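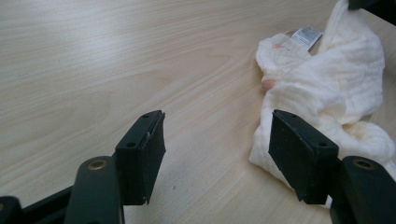
作業台、手持ちグリッパー、白い布。

ホーム | 概要 | データ | 現場メモ | 更新 | 連絡先

# Plirnomia タオルたたみデータ README

こんにちは、市川(Mio Ichikawa)です。リネン工場の仕上げ場で11年たたみをやってきて、春からデータ係も兼ねています。このREADMEは私が書いているので、機械の細かい話はところどころ雑です。そのへんはRuan Mabasoさんのノート(`notes_ruan.md`)を見てください。あっちは逆に細かすぎるくらいです!

## 中身

手持ちグリッパーで布をつまむ、広げる、たたむ、という作業を記録したものです。収録は191本。内訳は、タオルとガーゼ系の布が多く、あとは枕カバーが少し。シーツは入っていません(一人で持つと床につくので、今回はあきらめました)。

- `episodes/` 収録本体。1本につきフォルダ一つ
- `labels.csv` 作業の種類、布の種類、やり直しの有無
- `shifts.csv` 早番か遅番か。人の名前は入れていません
- `notes_ruan.md` 機材と校正の話
- `genba.md` 現場のみんなの声。最初に読んでほしいのはこれ

作業の種類は `pick`、`spread`、`fold`、`stack` の四つ。最初は `shake`(ばさっと振るやつ)もあったんですが、グリッパーで振ると布が飛ぶのでやめました。古いスクリプトに `shake` が残っていたら無視してください。

## なんで始めたか

うちは人が足りません。求人を出しても来ないし、来ても夏の暑さで辞めてしまう。それで会社が、たたみの前段階、つまり山になった布から一枚取って広げるところを機械にやらせたいと言い出しました。計画の名前がPlirnomiaです。読み方は「プリルノミア」。現場ではだれもそう呼ばず、「プリルさん」で通っています。

正直、最初に聞いたときは嫌でした。自分の手の動きを機械に教えて、それで自分の席がなくなったら笑えないですよね。休憩室でもその話ばっかりで、Mandla Mathebulaさんなんか説明会で「じゃあ教えた分の給料は出るのか」と真っ先に聞いてました。あれは本当にありがたかった。おかげで収録の時間は手当つきになったし、収録に出ないことを理由に評価を下げない、という約束も紙でもらえました。紙は掲示板の横に貼ってあります。

## 収録のやり方

両側のあごで布をはさむ黒いグリッパーを手に持って、いつもの台でいつもどおりやります。指先が四角いブロックなので、慣れるまでは箸を逆さに持ってるみたいな気分です。薄い布は二枚いっぺんにつかみがち。端だけつまもうとすると逃げる。折り目の奥にある洗濯表示のタグも曲者で、タグごとはさむとそこだけ妙な段ができます。

コツをいくつか。

1. 始める前にグリッパーを全開にして、一呼吸おく。
2. 布は広げておかず、くしゃっと置く。きれいに置いたら練習になりません。
3. 失敗しても止めない。つかみ直しもそのまま録って、`labels.csv` の `retry` を1にする。
4. 台の上にほかの布を置かない。
5. 一人の持ち時間は一回50分まで。手首が痛くなったら50分たっていなくても終わり!

5番は途中から入れたルールです。最初のころは60分でやっていて、私が先に音を上げました。グリッパーは見た目より重いし、ひじを浮かせて持つので肩にくるんです。Jana Stüberさんが台を少し低くしてくれてからだいぶ楽になりましたが、それでも毎日はやりたくない。

## 現場で変わったこと

試験機は遅番の列に一台入っています。山から一枚取って、広げて、人の前に出すところまで。たたむのはまだ人です。

よかったのは、前かがみで山をかきまわす作業が減ったこと。あれは腰にきます、ほんとに。遅番の人からは「帰ってから立ったままごはんが作れる」と言われました(それまで座って作ってたんかい、とは思いました)。

困っているのは、速さが機械に合わせて決まってしまうこと。人だけの列なら、しゃべりながらちょっとゆるめて、あとで取り返すという働き方ができました。試験機の前だと、布が一定の間隔で出てくるのでそれができない。今は足元のペダルで間隔を変えられるようにしてもらっていますが、ペダルを踏むと記録が残る仕様で、それが気になって踏めないという人もいます。記録を消すかどうかは話し合い中です。私は消してほしい派。

あと、新人さんの教え方。前は山から取る係をしながら布の癖を覚えていったんです。そこを機械がやると、いきなりたたみからになる。今は最初の二週間は試験機のない列に入ってもらっています。Themis Tsolakisさんの案で、これは残したいです。

## 使うときの注意

ラベルは私とMandlaさんの二人でつけました。二人の判断が割れたものが42本あって、`labels.csv` の `disputed` に印をつけてあります。たいていは `spread` と `fold` の境目です。広げながらもう半分たたんでる人がいるんですよ。上手な人ほどそうなので、間違い扱いして捨てないでもらえるとうれしいです。

- 布は白っぽいものが中心。色柄ものは苦手だと思ってください。
- 台は明るい木目のものだけ。ステンレス台の収録はありません。
- 手が映ることがあります。顔が映った収録は外しましたが、見つけたら連絡をください。すぐ消します。
- 人の作業速度を測る目的には使わないでください。手当の約束と一緒に、ここも会社と取り決めてあります。`shifts.csv` に時刻を入れていないのはそのためです。

## 更新

2025年10月1日 `labels.csv` を差し替え。`retry` の付け忘れを直しました。`notes_ruan.md` に校正の手順を追加。

次はMtshaliの工場でも録る話が出ています。向こうは厚手のバスタオルが多いそうで、今の指先でつかめるのかRuanさんが心配していました。枕カバーももう少し増やしたいです。

質問は仕上げ場の内線か、共有フォルダの `shitsumon.txt` に書き足してください。遅番明けの日は返事が遅いです。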